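Tabletop sorting and kitchen-play sessions, two-arm cells
Data card and README

Maintained by the automation desk at Travavura. Last revised in June.

Summary

The set covers recorded sessions from the two-arm cells at the Nellberg building, where Travavura checks, repacks and returns play kitchen kits and small household goods for Fendex, a rental and resale business. It holds 500 episodes from 4 cells. Each episode comes with camera video, joint positions for both arms, gripper state, and a written note from the operator who ran it.

We also release the work logs that go with the sessions. Most requests we get are for the logs. They record what the people on the returns floor did before the cells came in, what they do now, and where the time goes. If you only want the robot data, skip to "Files." If you are looking at how a small warehouse changes when part of the handling moves into a cell, read the whole card.

Background

Returned kits used to be handled at long tables by the returns crew. A person opened the box, laid the pieces out, checked them against a card, set aside anything broken or foreign to the kit, and packed the rest. The work is light but repetitive. Wrist and neck complaints were the most common entry in the floor's health book for as long as the book has been kept.

The cells were meant to take over the laying out and moving of pieces. They do part of that. Deciding whether a piece is fit to go out again stays with people, and so does anything with fabric, cord or loose paper in it.

The cells were fitted out by Cifuentes, who also wrote the first version of the operator guide. The version in this release has been rewritten by the operators and is shorter.

What an episode is

An operator sets out a group of objects, starts the recording, and drives both arms through one task from the operator station. An episode ends when the operator marks it done, marks it failed, or stops it. Failed and stopped episodes are kept in the set. Please don't filter them out before reading the notes, as a good share of what we learned is in there.

Object groups change between episodes. The most used ones are the kitchen groups, with a cutting board, blocks, toy vegetables, bowls and pads in different mixes. Objects were taken from the Fendex spares shelf, so wear and color vary from one to the next.

There are 27 task types. Each has a one-line instruction in tasks.csv, worded the way the operators say it on the floor. Some are vague. "Clear the left side" is a real instruction and means what the operator on that day took it to mean.

Who does the work now

Before the cells, the returns crew had one job title. Now there are 2: operator and checker. People move between them within a shift, and the swap is part of the schedule.

Operator. Sits at the station, drives the arms, writes the note. The job is seated and quiet. Operators report less strain in the hands and more in the eyes. After the first month the station breaks were made longer at the crew's request.

Checker. Stands at the bench, inspects pieces, handles everything the cells can't, packs and seals. Checkers lift more than they did before, because the lifting that used to be spread over the whole crew now falls on fewer people at a time. A lift table was added for this. It helped with full cartons and did little for half-empty ones, which people still pick up by hand.

Nobody on the crew was hired as an operator. All of them came from the returns tables and learned on the job, in paid time. Training covers driving the arms, the stop procedure, and note writing. Note writing took the longest to get right. Early notes say things like "went fine" and are of little use. Later ones say which arm had trouble and with what.

Pay for the two roles is the same. This was asked for by the crew and agreed before the first cell was switched on.

What changed on the floor

The points below come from the work logs and from the crew's own written comments, which are in the comments folder with names removed.

Talk. The old tables faced each other and people talked while they worked. The stations don't. Several comments mention this, and it is the most frequent complaint in the set. The checker benches were later turned to face the stations, and the comments from after that are milder.

Pace. The cells are slower than a practiced person for most groups. They were never faster during the period covered, and the card should not be read as claiming otherwise. Their use is in taking the reaching and turning off people's wrists and in collecting the data.

Interruptions. A stopped cell has to be cleared and restarted, and the operator does this. Early on, checkers were pulled from the bench to help, which broke up their own work. The rule now is that the operator clears the cell alone and asks only if something is wedged.

Knowledge. Long-time crew members know which kits tend to come back with the wrong parts and which cartons were packed badly by whom. None of that is in the arms. Some of it has been written down in the notes for the first time, and new hires read them.

Shift end. The last part of the shift used to be loose time for tidying. With the cells, there is a shutdown list, and it takes longer than the tidying did. The schedule was changed to start it earlier – this came late, and the logs show people staying past the end of the shift until it was fixed.

How consent was handled

Operators agreed in writing to the use of their recordings and notes. Anyone could work the bench only and decline the station, with no effect on hours. Some did, and the log files don't say who. Operator numbers in the release were reshuffled and can't be matched to the shift schedule.

The data must not be used to score individual workers. Our agreement with the crew says so and the license repeats it. If you compute time per operator number for any reason, don't publish it.

Files

episodes/ – one folder per episode, with video, joint positions, gripper state and note.txt
tasks.csv – task types and their instructions
objects.csv – object names as the operators use them
logs/ – work logs by week, before and after the cells
comments/ – written comments from the crew
guide/ – operator guide, current version
CHANGES.txt – what was fixed between releases

Object names are not standardized. A board may be listed as "board," "cutting board" or "white board" depending on who filled in the line. We left the names alone in objects.csv and added a second column with a common name. Use the second column for counting and the first if you care about how people talk about the pieces.

Known problems

Notes are missing for a small part of the early episodes. The folder then has an empty note.txt.

Camera positions were adjusted now and then, and not every adjustment was logged. Don't assume that a fixed point on the table falls on the same pixel throughout.

Lighting is aimed at the tabletop and the surroundings are very dark. Models trained on this set alone have done poorly for us on the brightly lit checker benches.

The logs from before the cells were kept on paper and typed in later. Spelling follows the paper.

Work log categories changed once. "Handling" in the older logs covers what the newer ones split into "setup" and "clearing." The split can't be recovered.

Uses we had in mind

Training and testing of two-arm control on tabletop tasks. Study of operator notes alongside recordings. Study of how tasks are divided between a cell and the people near it.

Uses we advise against

Predicting job losses or savings from the logs. The site is small, the period is short, and the headcount on the returns floor was held steady by agreement the whole time. The logs can't tell you what would have happened otherwise.

Corrections

Send corrections to the automation desk with the episode folder name and what you found. Crew members can hand theirs in on paper at the checker bench. Both kinds end up in CHANGES.txt.

Sample views

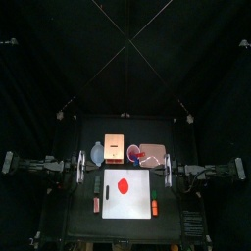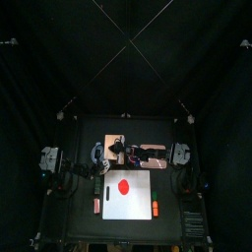 Two-arm cell with kitchen groups on the table. Both groups include the white board with the red circle and a dark green block; the copper-colored box appears in the first view only.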